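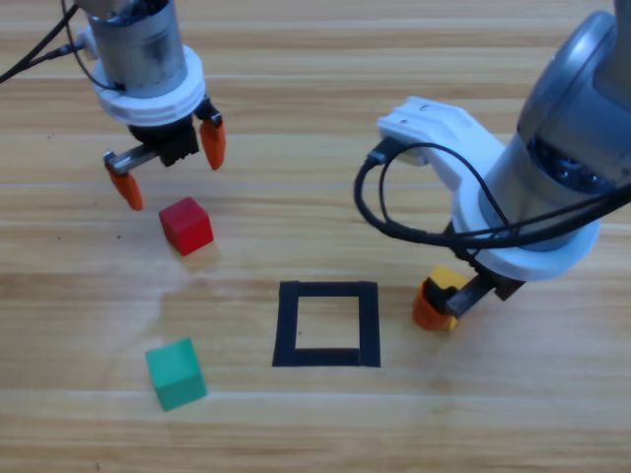 How often should I oil a wooden tabletop?
When it looks dull and water stops beading on it. Ignore any tin that gives you a strict timetable. A desk by a south-facing window wants more than one in a back bedroom, and the person who wrote the label hasn't seen either.

Is the striped grain a sign of quality?
Not by itself. Light and dark bands side by side are a matter of looks, and plenty of shops charge extra for them. Ask how the top is put together and what's on the surface, then decide.

Will tape ruin the finish?
It can. Black tape used to mark out a square for games or blocks is fine for a weekend. Leave it until May and you may find a paler patch and a line of glue. "Low-tack" on the roll means very little in my experience. Try a bit on the underside first.

How do I get the glue off?
Warm soapy water and a soft cloth, then patience. Brock Campbell at Gillies swears by white spirit - I've seen it take the shine off an oiled top, so I'd keep it as a last resort.

Do painted blocks leave colour behind?
Dry ones, hardly ever. Wet ones might, red especially. Wipe them before they go down.

Is Tornar oil worth the money?
I used 2 tins and couldn't tell it from the cheap stuff. Fraser Gunn disagrees, but he sells it.

Can I sand out a scratch?
A shallow one, yes, going with the grain. You'll be told to finish with 3000 grit. On an oiled table I think that's a waste of an afternoon.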